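Last updated: September
By Leidy Agudelo
25 comments | 50 shares

Budget for the table, too

Every equipment request I read at Ostdale starts with the arm. The arm has a quote, a model number and a delivery date. Everything else goes on one line called "accessories," and that line is usually a guess.

I think the request should start with the room. Where do the cables go? Who sits nearby, and at what desk? What is the arm bolted to? When we bought ours, the rail, stands, monitors and power cords took 2 extra rounds of approval. One invoice, for $534, sat unpaid because no budget code fit it.
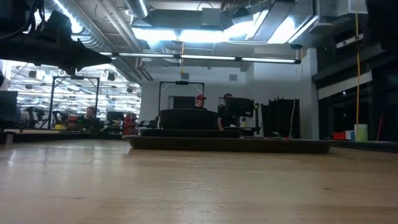
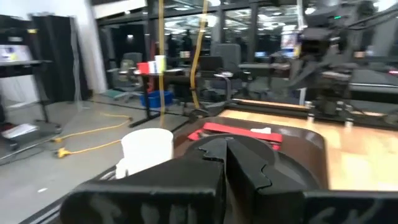
Robot arms at the worktable, with monitors and hanging yellow cords in the room behind.

Archie Baird in purchasing disagrees with me. He says a detailed list only slows the order down. He may be right for a second or third arm. For a first one, I would hold back up to 25 percent of the money until the arm has been running for a month, and spend it on what the people using it ask for.

Chávez did it that way at the Uvside site. They ordered a smaller arm than they wanted and had enough left for a decent bench.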